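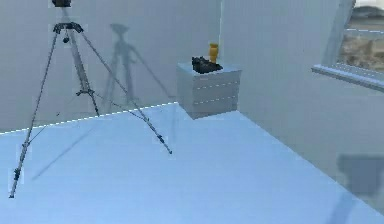

Tripod with the legs out wide, pale blue floor

nishad_fan wrote:
Does anyone still shoot the Lendale regatta from the bank? Thinking of going next August.

pirk90 wrote:
I did for 6 years. Get there early and stand by the lock – the light is behind you until noon.

Ott Ramanauskas wrote:
Disagree about the lock. You get backs of heads all morning. The Nernden side is better and parking is free.
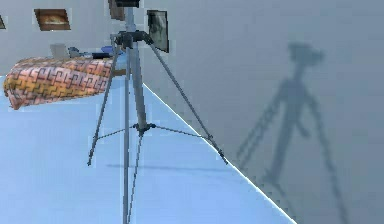 Page 30

pirk90 wrote:
Free but a long walk with a bag. And the Nernden side has reeds now.

Ott Ramanauskas wrote:
They cut the reeds. I was there this year and came home with 1,551 frames, most of the finals clean.

nishad_fan wrote:
How long is the walk?

Ott Ramanauskas wrote:
Roughly 30 minutes from the Pirketitz lot.

pirk90 wrote:
More with a tripod. I'm sticking with the lock.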